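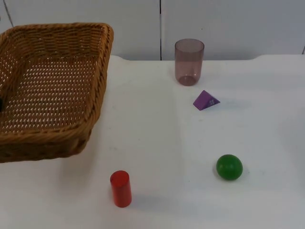
How far apart should loose objects be at the start of a pick-and-place trial?
Far enough for the open fingers to descend beside each one without touching its neighbour. We use 25 mm plus the finger width.

Bautista Henríquez
Our Grenodstead procedure says the same, but add a speed limit near the container. Ours is 100 mm/s within 8 cm of the rim – full speed elsewhere. Log every contact with the rim as a fault, even if the object ends up inside.

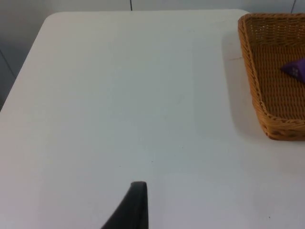
The limit applies on the way out as well. Retract vertically first, then move sideways.

Koo
depends on the gripper, check the manual

Abelardo Orellana
Write the spacing into the trial sheet and measure it before each run. At Skovow we revised ours in August after two operators read "well spaced" differently.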